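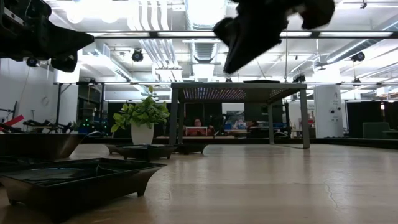 The two-arm build took up most of the meeting. Gisela Reuter chaired and Amos Gallagher took notes. We met in the shared shop at Hirnmont in November, four members present and the rest by written comment. The test job is still the same: clear small dishes and trays from one part of the table to another without a person stepping in. Gisela wants the potted plant kept on the table during runs as something the arms have to reach around, and the black trays kept in the layout too. Amos asked that trays not be stored on the table between sessions. Agreed.

**1. Minutes of the last meeting**

Accepted with one change. The line about the Zoltier order should have said the order was placed, not received.

**2. Arms and grippers**

Amos has reprinted the fingers for both arms. The old set wore down at the tips and let thin plates slide. The new ones have a stepped inner edge and have been on since the start of the month. He is happy with the left. The right closes a little late, and he puts that down to a setting in the Nedelcu controller and not the print itself.

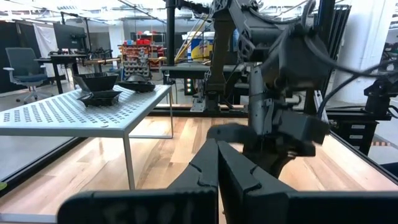 Gisela asked if the late closing could be fixed before we change anything else. Amos said yes, he needs one free evening and the bench to himself. Until then both arms stay at the slower speed. A member wrote in to ask for full speed on the left arm only. We talked it over and decided against it — two speeds on one table is asking for a knock.

Cable loops were raised again. They need enough slack to let the wrist turn all the way, but they must stay clear of the other arm. Amos will add ties at the elbow and check them by moving each joint by hand with the power off.

**3. Table layout**

Gisela would like a fixed starting layout so that runs can be compared. Her proposal:

- Perforated platform at the back, plant to its left.
- Small square plates spread over the front half, at mixed angles.
- Square bowls and the teardrop dish in among the plates, none stacked.
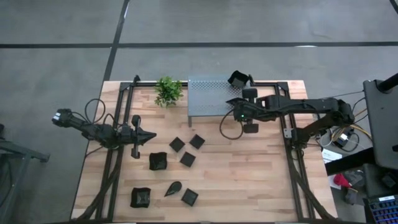

- Nothing loose on the black rails at any time.

Agreed as written. Amos will mark the platform position on the wood in pencil. No tape on the tabletop, as it leaves glue behind.

**4. Run log**

The log stands at 58 runs with the new fingers. Most of the stops were caused by the right gripper. Gisela reminded everyone to write down the reason for a stop and not only the time. Several lines in the log just say "stopped," and we can't use those.

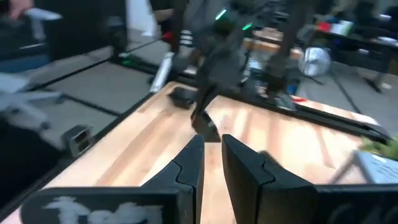 She will print a new sheet with a column for the reason and a column for which arm. Amos asked for a third column for lighting, as the wrist cameras do worse when there is glare on the wood. Added.

**5. Money**

Balance is 3674 after the Leveo invoice. Spare motors were discussed. Gisela is in favor of buying 2, one for each arm. Amos would sooner wait until the controller setting is sorted out. Held over.

**6. Actions**

- Amos: gripper setting, cable ties, pencil marks.
- Gisela: new log sheet, reply to the member who wrote in about speed.
- Both: price for spare motors from Zoltier, and delivery time.

Next meeting at 7 p.m. in the same room, date to be sent out by Gisela.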